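Vundier gripper

The Vundier gripper is a hand-held, two-finger parallel-style gripping tool developed at Ekley, a shared workshop, for recording grasping motions by hand and replaying them on a small arm. It is built from printed parts, hobby-grade fasteners and a single control board, and its drawings are kept by the workshop for members to copy. The current version is the third. The first two used a rack and pinion drive and were dropped because of backlash at the jaw tips.

Design

Each finger consists of a rounded arm segment and a separate jaw piece. The arm segments turn on metal bushings pressed into the plastic, and a linkage in the body moves both fingers together. A trigger in the handle closes the jaws against a return spring. Position is read by a magnetic encoder and logged 25 times a second over a cable. The body, handle and fingers together use 128 grams of filament.
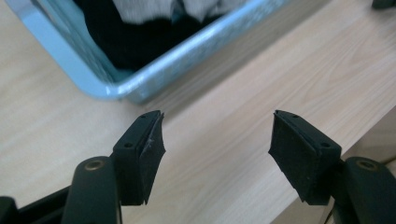 Jaw pads are the part replaced most often. The Kettler pattern, named after the cutting template used for it, calls for a soft pad glued to the flat inner face of each jaw and trimmed level with the tip. Wear is seldom even between the two sides. On the left jaw the pad is frayed, with a scuffed patch near the middle and its edge starting to peel, while the pad on the right jaw is fuller and less damaged. Builders are advised to replace both pads at once, as a new pad facing a thin one shifts the closing point away from the center line.

Use with textiles

Most recorded work with the tool involves cloth, including picking single garments from a filled basket on a tabletop. Fabric is a demanding load for a two-finger design: the jaws must close on a fold without catching the layer below. The Itside log, a set of recordings kept at Ekley, holds 1441 grasps. Pads in that series were changed every 200 grasps.

Known issues

The cable exit is a weak point and needs strain relief in the handle. Early prints of the arm segment cracked at the bushing seat when printed with fewer than four walls.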